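Draltness Notebook
Posted 2024-10-13

On Writing Rules for a Table That Two Arms Share

The working rules at Draltness were revised this October, and I was asked to set down the reasoning for those who use them daily. The previous version ran to 400 lines and was seldom read in full. The new version fits on 2 pages.

The first rule concerns the task sheet. Every item to be handled is named on it before the arms are powered, packaging included. Food and its containers are listed separately, as they call for different grip settings. 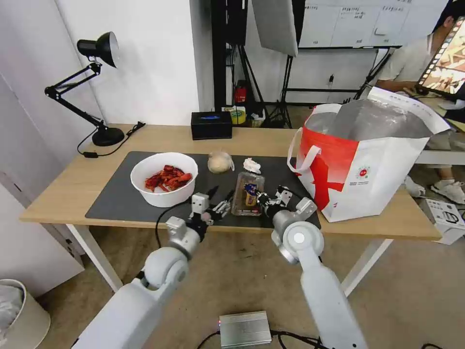 Both arms reaching toward a table with food on it, shopping bag at the right.

The second rule concerns people. A person may work at a desk in the same room while the arms are in use, provided that the operator has a clear view of both. The Vinden guidance we followed until last year required the room to be vacated. We found that this led to short, hurried sessions, and the requirement was dropped after a review of 1,248 logged runs.

Bags receive a section of their own. Soft openings shift when touched, and a gripper that enters at an angle may catch the lining or a handle. 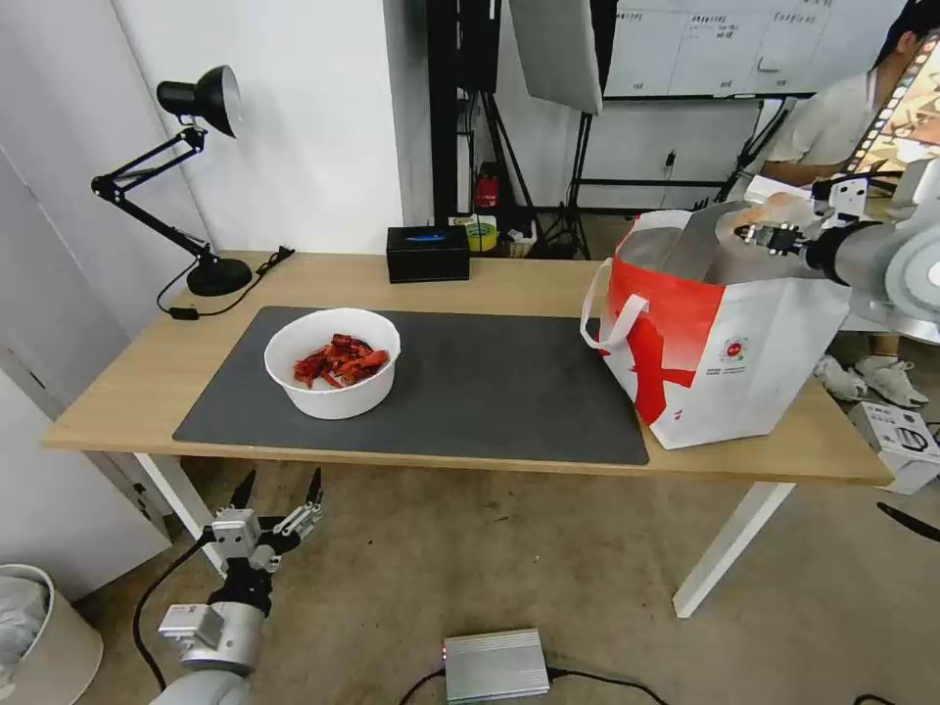
For this reason the approach is to be made from above, at reduced speed, and the second arm is to remain clear of the bag until the first has withdrawn. Colleagues at Hinds prefer to brace the bag with the free arm. I have no objection in principle, but our force limits were not set with that in mind.

Cables remain the weakest part of the document. The Asside draft asks for about 200 millimeters of slack at each wrist, a figure I consider generous for a table of this size. Comments on that section are open until the end of the month and should be sent in writing.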